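Medness Sync - README

Medness Sync aligns the video streams from two hand-held grippers and one head camera, and writes them into a single episode file. It was started at Sillov as a small script and is now the first step before our pose tracker, Rizzi. Last change: 11 Feb 2018.

Each episode needs all three views. The marker cubes and plates must be readable in the head view for the tracker to start.

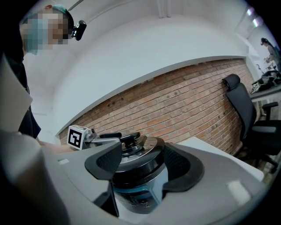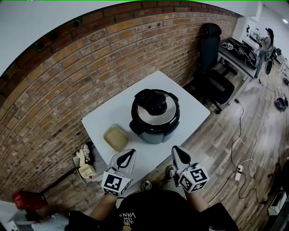
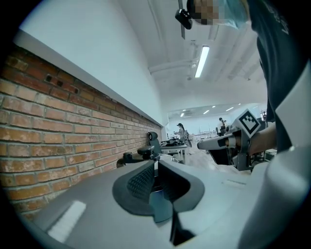 Set max_gap to 100 (milliseconds) for normal work. If a stream has a longer gap, the tool stops and writes the episode name to skipped.txt - please read this file before you run Rizzi.

Known problem: episodes with more than 2000 frames use a lot of memory. Split them first with the option --chunk 1000.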